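Jul 4, 2023

Continued from the May pages. Subject is still the starch paste for the box lids, and why the joints let go after one month on the shelf.

I write down first what we know. The Claton lot was cooked by Ha-neul with one part wheat starch to five parts water. The Givell lot was cooked by me with the same ratio, but I strained it only once. In both lots the lids were fine when they left the press. Later the corners opened, always at the short side and always on the outside wrap. The inside lining did not move in any lid I opened.

My first idea was that the paste was too thin. I do not believe it now. If the paste was too thin, the lining should fail also, because it comes from the same pot on the same morning. So I look at the paper and at the drying.
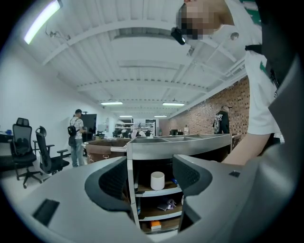

*Photo: Ha-neul Sun*

The wrap paper is from Grisden, and the grain direction is not marked on the new sheets. On the old sheets there was a small pencil arrow in the corner and I got lazy with it. I did the bend test again today on the remaining stock. The sheet bends easily one way and fights the other way, so the grain is clear enough if a person takes the time. When I compared with the offcuts from the failed lids, the grain was going across the short side. It means that the paper expanded in the wrong direction when I pasted it, and pulled on the corner when it dried.

That explains my lids. It does not fully explain Ha-neul's, who always checks the grain before cutting. She thinks the problem in her lot is the board. The board was stored standing up against the outside wall and it had a light curve before we started. I put a straightedge on the leftover pieces and I must agree with her, the light comes through in the middle.

Paste cooked today, for the record:

- Wheat starch 200 g, water 1000 ml, soaked before cooking
- Low heat, stirring all the time until it turned from white to a little glassy
- Cooled covered, then through the horsehair strainer 2 times
- Thinned with cold water only at the brush, not in the pot

The second straining makes a big difference. After the first pass I could still feel small grains between my fingers, and after the second it was like face cream. I will not skip it again.

Fiachra Ó Flaithearta wrote back about the adhesive mix. He uses starch paste with a small part of methyl cellulose for wraps, and says it gives more time to slide the paper at the corners. He warns that it stays damp longer, so the lid must stay under weight until the next day. I was taking mine out in the same afternoon. Maybe this is the real mistake, more than the grain – I cannot separate them yet.

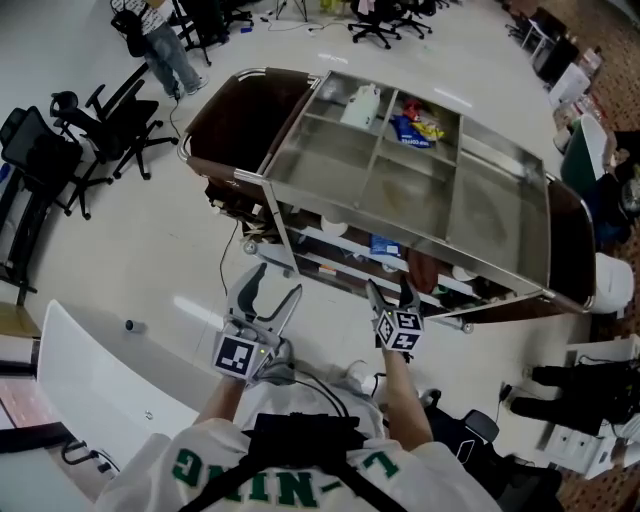 For the new test I cut board from one sheet only, so that the board is the same in all the lids. Half of them get the wrap with the grain along the long side, the other half get it across, on purpose. Everything else stays the same: same pot, same brush, same blotters, same weight, overnight. If the corners open only in the second half, it is grain. If they open in both, I go back to the board and to the room humidity.

One question I have for Ha-neul: do you score the board at the corner before wrapping, or only sand it? On your old Yeon boxes the corner is very soft and round, and the paper lies on it without any tension. Mine is sharp like a knife. I tried sanding one corner with fine paper wrapped on a stick and it already looks better, but I did not paste it yet.

Blotters: the old ones are hard and yellow and they do not take the water any more. I changed them for this test and threw the worst ones away. The order number for new ones is 2915, please use the same number when you call, because last time we received the thin kind.

Left under weight tonight: all the test lids, with the grain direction written in pencil inside. Please do not lift the boards to look. The paste pot is in the fridge with a wet cloth on top, and what remains in it is good only for practice, not for the lids.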